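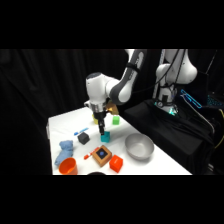 About Sendano

Sendano is a patient information service for people taking medicines for rare blood and bone marrow conditions. We publish plain-language guides, keep a list of medicine shortages and answer questions by email and post.

We began as a mailing list for patients at two hospitals who were having trouble getting repeat prescriptions filled. Members wrote in to say which pharmacies had stock, and the list was typed up and sent round once a week. It is still the part of our work that people use most - the shortages page now covers 187 medicines.

What we do

Our guides explain how a medicine is taken, which side effects to report and what to ask before switching from one make to another. Each guide is read by a pharmacist and by at least two patients before it goes online. We review every guide in December and mark the old version as withdrawn.

We also run the Drulleo helpdesk, named after the building where we had our first office. It handles up to 500 enquiries a month. Most are about storage, travel with medicines and missed doses. Staff reply within seven days, and urgent questions are passed back to the sender with the number of the right out-of-hours service. 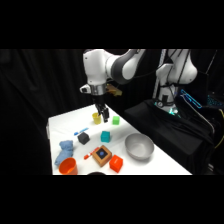
The helpdesk does not give a diagnosis or change anyone's treatment. If your tablets look different from the last packet, or you have been given a new brand without being told, speak to your pharmacist first and then write to us if you would like the change recorded.

How we are paid for

Our running costs are met by the Olaniyan Trust and by gifts from readers. We do not take money from medicine manufacturers or wholesalers, and we carry no advertising. Printed guides are produced by Jillance, who charge us for paper and postage only.

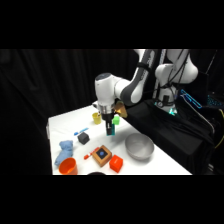

Do I need to be a member to use the helpdesk?

Anyone can write in, including relatives and carers. Membership is free and only means that you get the shortages list by email.

Contact and corrections

Please tell us if something in a guide is wrong or out of date. Give the title of the guide and the version number printed at the foot of the last page - older copies are still in use in some clinics. Corrections are listed on the news page with the date they were made.

Page last updated 20 July 2022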